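Section 4: Adding a Novel to Your Arkix Shelf

Arkix keeps track of the books you own, the books you've read, and the much larger group you tell people you've read. Set aside 20 minutes for your first shelf.

1. Open Shelf and choose Add Title. Type at least 4 letters. Typing "the" will return most of literature.

2. Pick your edition. The Jurkbridge paperback and the Jurkbridge hardcover are listed separately and have different page counts.
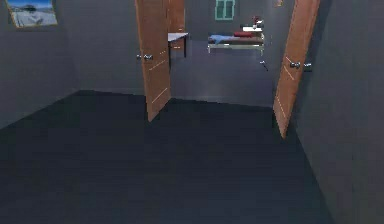 3. Choose a genre. You may select two. If a romance also has a dragon in it, use Romance first and let the dragon take second place.

Note: Series are sorted by publication order. To read the Molau books by story order, tap Sort, then Timeline, and prepare to meet the grandson before the grandfather.

4. Enter your current page. Arkix accepts numbers up to 1358. Owners of longer novels should split the entry into Part One and Part Two, as the publisher probably should have.

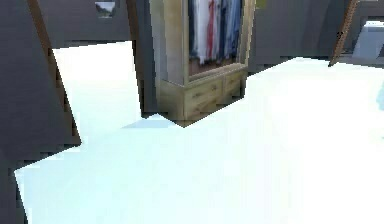

5. Write your review, or tap Later. Reviews under 75 characters are saved as Notes and stay private.

Caution: The spoiler filter works on character names only. It will hide "Arthur dies" but will happily show "he dies."

6. Tap Save. Half-finished books move to Paused after a month without progress. To move one back to Reading, open it and enter a new page number, preferably a higher one.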